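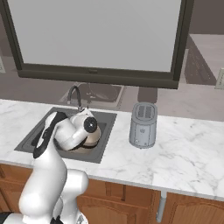

*Sink side, with the gooseneck faucet and the marble counter*

# Pleker Stone Soap & Sealer Set

Hi, I'm Zoila Quispe, and I've been making the Pleker set in a rented unit behind a tile shop since my own counters went dull and gray in the year we moved. I wanted something that would clean marble without leaving that sticky film (you know the one, you put down a piece of paper and it won't slide) and I couldn't find it, so I started mixing. My first batches were awful! One of them smelled like a wet dog for a month.

The set is 2 bottles and a cloth. The soap is the big one and you'll use it every day. The sealer is the small one and you'll use it maybe twice a year, in April and again before the holidays if you cook a lot.

## The soap

It's a plain, neutral soap with no vinegar, no lemon and no bleach in it. Marble hates acid. I know half the internet will tell you vinegar cleans everything, and it's great on a shower door, but on marble it leaves dull spots that no soap in the world will bring back, mine included. If you already have those spots, please don't buy this hoping to fix them. You need a polishing powder, or a stone guy.

To use it, put 4 pumps in a bucket of warm water, wipe the counter down, then go over it again with clean water. Dry it with the cloth. I skip the second wipe on busy nights and I can tell by the weekend, it gets a little streaky near the stove.

The scent is very light, a bit like cucumber. There's an unscented one too, same price, just pick it in the menu.

## The sealer

Okay, so a sealer doesn't make your stone bulletproof. It soaks in and slows things down, so you get a few extra minutes to deal with the red wine or the turmeric before it becomes a permanent part of your kitchen. Acid will still etch sealed marble. I put that on the label in big letters and people still write to me about lime juice.

Do the water test first. Drip a spoonful of water on the counter, walk away for ten minutes, and wipe it up. If the stone underneath has gone darker, it's time to seal. If it looks the same, leave it alone and save your money.

When you do seal:

- Clean the counter the night before and let it dry
- Wipe the sealer on thin, in small sections
- Wait five minutes, then buff off everything that hasn't soaked in
- Keep food off it until the next morning

The buffing matters a lot. I got lazy in one corner of my own kitchen and had a cloudy patch that took me an entire evening and most of a podcast series to rub out.

One bottle does a good-size kitchen with some left over for a bathroom vanity. L-shaped counters are fine too, just start at the inside corner and work outward so you're not leaning on the part you just did.

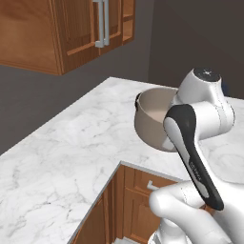
Hrvoje Ionescu wrote in to say the soap is the only thing that got the gray film off his counters, but he wishes the pump didn't drip, and he'd pay extra for a refill pouch. Fair on both! The new pump has a little collar on it and ships with every bottle now. The pouch is coming, I'm just arguing with the Kirovska people over the cap size.

## What it's safe on

Marble, granite, limestone, travertine and most quartz. For quartz you only need the soap, because a sealer just sits on top and smears. It's also fine on sealed wood cabinet fronts if you wring the cloth out well. I wouldn't use it on bare wood or on butcher block, there are oils for that and they do a better job.

If you have the Bellamy tile in a honed finish, try a spot behind the toaster or somewhere else you don't look. Honed stone can go a shade darker with any sealer, and some folks like that and some really don't.

## Sizes and ordering

The soap comes in a 1014 ml bottle. (Yes, it's an odd number. I bought roughly 2000 of them from a supplier who was closing out and I'm still working through the pile.) The cloth is washable, but please no fabric softener or it'll stop soaking anything up.

I pack orders in the afternoon, so if yours comes in before noon it normally goes out the same day. Nelly Guzmán handles returns, and unopened bottles can come back whenever you like. If something leaks in the mail, send her a picture of the box and she'll get a new one out to you.

Item: Pleker Stone Soap & Sealer Set, cucumber or unscented. Store both bottles above freezing.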